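Contents > Part Two: Hands and Fingers > Chapter 6 > Opening

Chapter 6
Comparing Grippers on a Shared Bench

A gripper is usually chosen from a data sheet and judged on a bench, and the two rarely agree. The data sheet gives stroke, closing force and weight. The bench shows whether the fingers can get under a flat part, how much of the view they block, and what the second arm must do while the first one holds on. This chapter deals with the bench.

The running case is a comparison carried out at the Stendimholm teaching laboratory in September. Two finger sets were tested on the same pair of arms, under the same controller, with the same list of parts. The first set, called Jostach in the tables, has long fingers with flat pads. The second, called Villca, has shorter fingers with a slight inward angle. The controller settings, known as the Wirkuston profile, were fixed before the first trial and left alone until the last.

Each finger set was given 100 trials. A trial ended when the part was placed, when it was dropped, or when 60 seconds had passed. Trials that ran out of time were logged apart from drops, for reasons taken up in Section 6.3.

The layout of the bench matters as much as the fingers. Both arms are bolted to one front rail, so their bases cannot shift relative to each other between trials. Their working areas overlap near the middle of the table, and most two-arm tasks take place in that overlap. Cables are a less obvious part of the layout. A cable that pulls tight at full reach adds a load the controller does not expect, and the result can look like a weak grip.

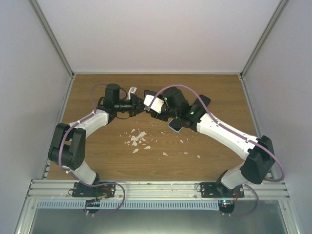 Figure 6.1. Two arms on a common rail, wrists brought together over the work surface. Note the slack in the purple cables.

Small, thin pieces such as the white fragments on this tabletop are a hard test for any parallel gripper. The fingers must come down almost to the surface before they close, and a small error in height means either a miss or a press against the table. Flat objects with smooth faces raise a different problem. A phone lying on wood offers only its edge, and once lifted it can turn between the pads. A second gripper on the same object limits the turning, but it adds a new source of error: each arm now acts on the other through the part.

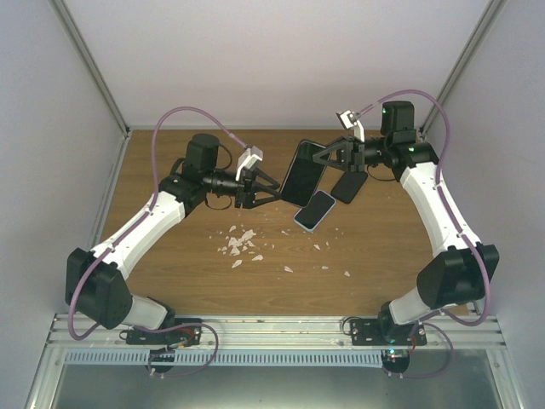
One reader of the draft chapter, Villca trials in hand, objected that a two-arm hold should not be scored as a grip at all, as it hides the faults of the weaker finger set. The point is a fair one. In the tables that follow, one-arm and two-arm holds are kept in separate columns, and no total is given across them.

Camera position is treated as part of the gripper throughout. A camera on the wrist moves with the fingers and gives a close view of the approach, but the part may hide behind a finger at the moment of contact. A fixed camera keeps the whole table in sight — at the cost of fine detail near the fingertips. Section 6.4 repeats a subset of the trials with each view alone.

Before reading on, the student should be able to define stroke, payload and repeatability as used in Chapter 5. Section 6.1 begins with the mounting plate and the checks to be made each time a finger set is changed.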